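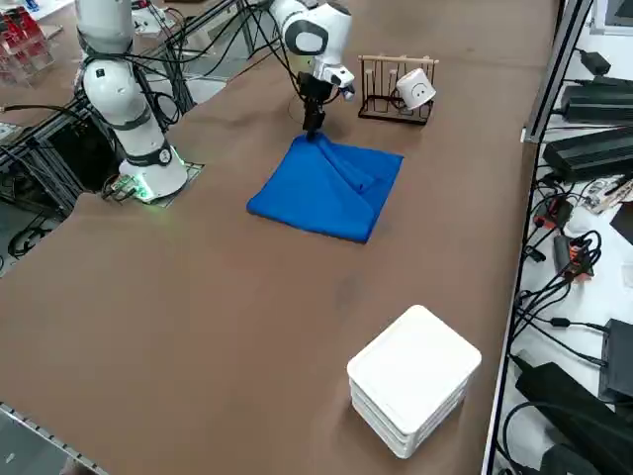

Looking after tea towels and other kitchen cloths

In our house the kitchen cloths do more work than any other fabric. They dry the dishes, cover the dough, hold the hot lid and sometimes clean the floor when they should not. For many years I bought new ones every autumn and threw the grey ones in the rubbish. Then my neighbour Rozália Šimko showed me how she keeps hers, and some of hers are older than my children. I have written down what I learned from her, and what I learned later by my own mistakes.

Before the first use

New tea towels do not dry well. There is a finish on the fabric from the factory, and the water sits on top of it in drops. Wash them two times in warm water before you use them, with a small amount of detergent and no softener. Linen ones need more patience. Mine became really good only after the fifth or sixth wash.

Dark colours should be washed alone the first time. I put a new red cloth together with white pillowcases once, and we slept on pink for a long while. If you are not sure about a colour, wet one corner, press it between two pieces of white paper towel and leave a mug on top for ten minutes.

Cut off any loose threads with scissors. Do not pull.

How many you need

I have two piles, one for dishes and one for hands. A third group, the old ones, lives in a bucket in the laundry and is used for floors, bicycles and the dog. A cloth can move down from one group to the next but it never comes back up. Rozália sews a short piece of coloured tape on the corner of the hand ones so that visitors who help with drying will not mix them. I use a laundry marker, which is uglier but quicker.

Washing day

Change the dish cloths every day, and immediately if they touched raw meat or chicken juice. Do not drop a damp cloth in the basket with the shirts. Hang it over the edge of the tub until it dries, and then put it in. Most of the bad smell I had before came from this one habit.

Cotton and linen cloths can go in a hot wash, 60 degrees if the label permits it. Check the label also for shrinking. My long cotton ones from the Dalach market lost quite a lot of their length in the first summer, and now they do not reach around the big bowl.

Leave out the fabric softener completely. It makes the cloth feel nice in the hand but it leaves a film, and a cloth with a film only pushes the water around the plate. If you have used softener for a long time, wash the cloths hot with no softener for several weeks and they will slowly get better.

Do not fill the machine to the top. You should be able to put your hand flat on the laundry and still have some space above it.

Stains

Tomato and curry: rinse from the back of the cloth with cold water, rub in dish soap, leave it for half an hour, then wash. If a yellow shadow stays from the turmeric, hang the cloth wet in strong sun. Two or three afternoons are usually enough.

Tea and coffee: soak in warm water with a spoon of oxygen bleach. Leave it overnight if it is an old stain. Read the packet first, not all of them are for coloured fabric.

Grease: dish soap directly on the dry spot, before any water. Rub with your thumb and wait a little. Then warm water.

Beetroot: cold water, as soon as possible. After that, you can only hope.

Candle wax: put the cloth in the freezer, break off the hard wax, then lay brown paper over the mark and go over it with a warm iron. Change the paper when it becomes oily.

Never mix chlorine bleach with vinegar or with any other cleaner. The gas is dangerous, also in small amounts. I keep the two bottles in different cupboards.

For cloths which smell sour even after washing, I soak them one hour in a basin of hot water with half a cup of washing soda, rinse well, and then wash them as usual. Wear gloves for the soda. My friend Nimal Dissanayake boils his in an old stock pot, as his grandmother did, and opens all the windows. It works very well for plain white cotton, but I would not do it with anything printed.

Drying

Outside on the line is best, in the wind. Shake each cloth hard one time before you hang it, and pull the hems straight with your fingers. Then you will have almost nothing to iron. Coloured cloths should hang in the shade, or inside out if they have an inside.

In winter I use a rack near the window and not in front of the heater, where the linen becomes stiff like cardboard. If it happens anyway, roll the cloth up and squeeze it in your hands a few times.

Folding and storing

My way of folding is in three along the long side, then in half, and in half again. The folded cloth stands up in the drawer like a book, and I can see the colour of each one without digging. My drawer is only 40 centimetres wide, so I had to try different folds before one fitted.

Smooth the cloth with your palm after every fold, from the middle to the outside. If the corners do not meet, the cloth has probably pulled crooked in the wash. Take it by two opposite corners while it is still damp, give it a firm stretch, and try the other two corners after.

Put the clean ones at the back of the drawer and take from the front. Otherwise you are using the same four all year and the rest are getting yellow along the fold. Linen which is stored for a long time should be opened and folded in a different place once or twice a year.

A cloth has to be fully dry before it goes in the drawer. Touch the hem, not the middle, because the hem dries last.

Small repairs

A hole smaller than a pea can be darned with ordinary cotton thread. For a torn hem, fold it over once more and sew it by hand with small stitches. It takes me one radio program. When the middle is thin but the edges are good, cut the cloth down the centre, sew the two outside edges together, and hem the new sides. Rozália does this with bed sheets too.

When a cloth is finished

Cut it in squares and keep them in a jar under the sink for oily pans and shoe polish. Rags with linseed oil or wood oil on them can start a fire by themselves when they are left in a pile. Lay them flat outside until they are dry and hard, or put them in water in a metal tin with a lid.

Questions about wool blankets I have not forgotten. They will have their own page in May, when I take mine out of the chest.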